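Packing soft toys away for storage, quick version. Did ours in April, took most of an evening, could have been quicker if I'd sorted first. So sort first.

## What you need

- boxes with lids, a small one for the dressed toys and a bigger one for the rest
- tissue paper, the plain white sort, 30 sheets did us
- a soft brush (old baby hairbrush, clean toothbrush)
- pillowcase with a zip, or an old one and a hair bobble
- labels and a pen that doesn't smudge

Don't use bin bags. They sweat, and somebody will take them to the tip.

## Sort

Everything out on the table. Piles by how fussy they are:

1. plain plush, no clothes, goes anywhere
2. dressed plush: caps, scarves, jackets
3. crochet and knitted
4. cushions and big squashy things

Check each one as it goes on a pile. Loose eyes, open seams, sticky patches. Anything needing a stitch gets its own pile and you do it NOW, not in the autumn. I've said that before and found the same split seam a year later.

## Clean

Brush first, always. Then a barely damp cloth for marks. Plain plush can go in the zipped pillowcase on a cool wash, 30 degrees, gentle spin, but read the label. Crochet by hand in a bowl, press it in a towel, dry it flat. Never hang it, it grows.

Let everthing dry right through. Give it another day after you think it's done. Squeeze the middle, that's where the damp hides.

## Dressed toys

The slow bit. Clothes stay on if they're clean and not tight. Little dogs in a cap and jacket are fine as they are, just loosen the scarf knot so it doesn't leave a dent in the fur. Caps: a twist of tissue inside if it lifts off, leave it alone if it's stitched down.

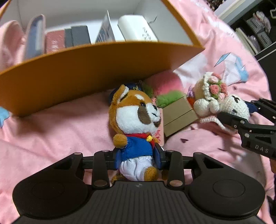 Anathi Modise wrote in to say she takes every scarf off and rolls it round a bit of card, as a knot left in for years never comes out flat, and she'd put dolls with lace bonnets in a separate box from anything with a zip or a popper. Fair point on the poppers. I've added it below.

## Pack

Heavy at the bottom. Tissue, then plain plush, then tissue. Dressed ones sit upright if the box is tall enough, otherwise on their backs, faces up.

Crochet dolls in their own small box. Frills pulled out flat first, and tissue under any lacy edge. Raised bits like flowers go uppermost so nothing sits on them. No zips, no poppers in there (thanks Anathi).

Loose bits of yarn or odd crochet pieces: in an envelope, write on it which toy, tuck it in the same box. You will not remember otherwise.

Cushions last, on top, or in a pillowcase on the wardrobe shelf. Don't squash them to get the lid shut. Get a bigger box.

Any cards or little booklets that came with a toy go flat down the side, not underneath.

## Label

Two sides and the lid. Write whats in it, not "toys". Ours say things like "dogs, dressed" and "crochet, FRAGILE".

Somewhere dry, off the floor. Loft is ok if it's boarded, garage isn't. Open them up once in the winter for a sniff and a look for moths.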